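About us

By Gwilym Gethin
8 Mar 2023

Print this page | E-mail this page

Handen is a small guest house and language school in one building. We opened in November with two classrooms and a kitchen, and the bedrooms were added later, when students asked us where they could sleep near the lessons. I am the director, and I also teach the evening beginners.

I came to English late in my life, so I know how it feels to sit in a class and be afraid of the telephone. In our school we begin with the telephone. The students learn to call a dentist, to change an appointment and to say that they did not understand. Grammar comes also, but it comes after.

A course has 20 lessons and costs 285 pounds. With the course book it is 297 pounds. The book is called Abernathy, after the street where we wrote it, and it is printed for us in black and white. Students who finish the first book continue with Kunov, which has longer texts and more listening.

Our guests stay in simple rooms. We do not have a lift or a television in the rooms, but there is a good heater, a desk for homework and thick blankets for the winter months. Breakfast is served in the kitchen, where we ask everybody to speak English until the coffee is finished.

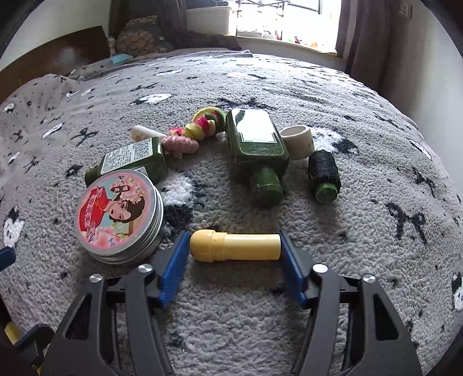

Who works here

Rhodri Jarman is responsible for the rooms and the breakfast. He worked many years in hotels and he bakes the bread himself. On two evenings of the week he leads the conversation table, which is free and open also for neighbours who are not our students. Please write to him if you have an allergy or you arrive late in the evening.

The kitchen has its own name, Gusteo, chosen by the first class in a vote. I wanted a different name and I lost.

How to find us

From the station, walk up the hill and turn left after the chapel. The door is green. Please ring the lower bell, the upper one belongs to our neighbour.

Comments

Marta: I did the first course last winter. Now I call the doctor by myself. Greetings to the evening group!

P.L.: Is the book included for guests who stay only one week?

Gwilym Gethin: Dear P.L., no, but you can borrow one from the shelf in the kitchen.

Ines: Can Rhodri please put the recipe for the brown bread on this page?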